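Notebook, sorting bench, November
Entry by Viera Kolář

Back on the wrist tracking fault. Zdeňka reckons it's fixed with the new calibration file. I don't believe it, and I've written down why so we can argue from something other than memory.

Task as usual: clips out on the white desk, paper clips to one side of the divider, binder clips to the other, tag bands on both wrists. Operator works at their own speed, no coaching.
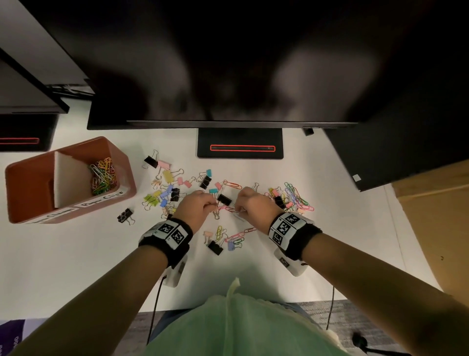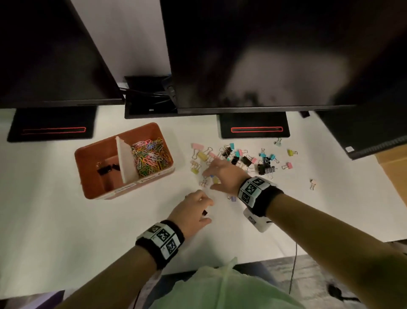

Sorting bench, both wrists banded, paper clips and binder clips in the one job.

What went wrong

The left wrist pose jumps. It doesn't drift and it doesn't drop out, which would be easier to catch. The solved position leaves the real wrist, sits somewhere off to the side with full confidence, and comes back. Longest one I found lasted 300 ms. When we replayed that stretch on the Skemton arm it tried to follow, hit the speed limit and tripped the protective stop. Gripper finished up 65 mm from where it should have been, over the bin wall. No damage, guard closed, no one inside. I've still put it in the safety log as a near miss. The limit did its job, but I don't like the limit being the only thing between a bad pose and the bin.

Zdeňka's version

Her view is that the old calibration was stale, the two cameras disagreed, and the solver flipped between them. New file, no more flip. She ran 4 replays after the change and all of them were clean.

Four replays of the same recording is one test done four times. The recording she picked also has the hands well apart for most of it. The jumps I found are nearly all from when the hands come close together over the pile, pinching at something small, with the forearms turned in. I'd want to see it survive that before I sign anything.

My version (also not proven)

1. Tag ambiguity. A small flat square seen at a shallow angle has two poses that fit nearly as well as each other. The solver takes the better one, and with a bit of blur the better one is the wrong one. That would look exactly like a jump and return.

2. Band slip. If the band rotates on the wrist, every tag on it moves together and the offset we measured at the start is rubbish. But that should stay wrong once it has gone wrong, and ours comes back. Can't be the whole story.

3. Cable tug on the wrist module. Michalík is keen on this one. Maybe. I wiggled the left cable by hand for a few minutes and got nothing out of it except a sore thumb.

4. Reflections. The monitors at the back of the desk are glossy and sit right behind the work. Someone always blames reflections and I've never once seen it proved, but it costs nothing to hang a cloth over them, so fine.

The supplier (Uvach) says the solver rejects ambiguous poses by default. I went looking for the setting. It's there, it's on, and the threshold is so loose that I couldn't find a single rejected pose in the whole log — not one. A filter that never fires is decoration.

Tried this arvo

Tightened the threshold and re-solved the bad recording offline. The 300 ms jump went away and we got a gap in its place. I can live with a gap because the arm holds position on a gap. Two shorter jumps are still there, though, so either the threshold isn't tight enough or there's a second cause. Old calibration file used for this on purpose, to change one thing at a time. Please don't swap it over without telling me.

To do

- Fresh recording with the hands kept close together, old calibration. Then the same again with the new one.
- Mark the band edge on the skin with biro, check it at the end of the run.
- Cloth over the monitors, separate run.
- Add a jump check before replay: if the wrist moves faster than a person can, refuse the file. Should have been there from the start, my fault as much as anyone's.
- Arm stays locked out until the jump check is in. That includes quick demos for the people from Sornov.

Zdeňka has read this and says I'm being a pain. Calibration fix stays listed as unconfirmed.

Sorting bench notebook | Contact: Viera Kolář, bench phone | Back to top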